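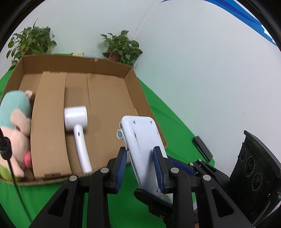

Kirsty Staniforth wrote to me after I gave this talk in Lamholm that I'd spent too long on screwdrivers and nowhere near long enough on how to get a thing open in the first place. She's right! So this time we start with opening things up.

OPENING (keep it short)

Hello, thanks, phones off. Ask for hands: how many of you have a dead appliance in a closet that you can't bring yourself to throw out? Wait for the laugh. Mine is a Penrose hand mixer and it has been in there since my daughter was in middle school.

Tell them where I'm going: getting in, finding the fault, finding the part, closing up again. Questions any time, just shout.

GETTING IN

Unplug it. Say it twice. Microwaves and old tube TVs stay shut, even unplugged, and I'll say why if anybody asks (capacitors, they hold a charge).

Screws hide! Under rubber feet, under stickers, at the bottom of deep holes where you need a long thin driver. Rub your thumb over the label and you'll feel the dip.

Then the clips. Most plastic shells are held with little hooks along the seam, and people snap them off because they pull where they ought to slide. Use a guitar pick or an old library card, start at a corner, go slowly. I love the sound when the first one lets go. Do the demo with the radio here, and pass the card around.

Lay the screws out on paper in the shape they came out of. Draw the shape if you have to. Long screw in a short hole = crack.

FINDING THE FAULT

Go through the Skever logbook. 686 entries as of August, all in pencil. Over 500 of them come down to the cord, a switch, a fuse, or plain old dirt. Pause here, people never believe it and I want it to sink in.

Catarina's vacuum story: Catarina Meireles had already ordered a new motor, and it was a sock. She said I could tell this one.

Meter demo: continuity beep, cord first, then switch. Let someone from the front row hold the probes. Don't get into amps, I lost the whole room last time.

FINDING THE PART

The fun bit! Molded plastic parts very often have a number on the inside face, tiny, raised letters. Flashlight held low and sideways. Type the whole number into a search, dashes and all.

If there's no number, measure it, and ask around for a dead unit of the same model. Sukasetti sellers list broken ones for parts and I've paid 7 dollars for a machine that gave me a latch, two knobs and a perfectly good cord.

Skip if running late: the story of the 800 mile drive for the bread maker paddle.

CLOSING UP

Wires back in their channels before the shell goes on. Turn each screw backward until it drops into the old thread, then forward. Snug, stop.

Test it with the owner watching. Best part of the night, every time.

Leave the meter out on the table for people to try. Get the library card back.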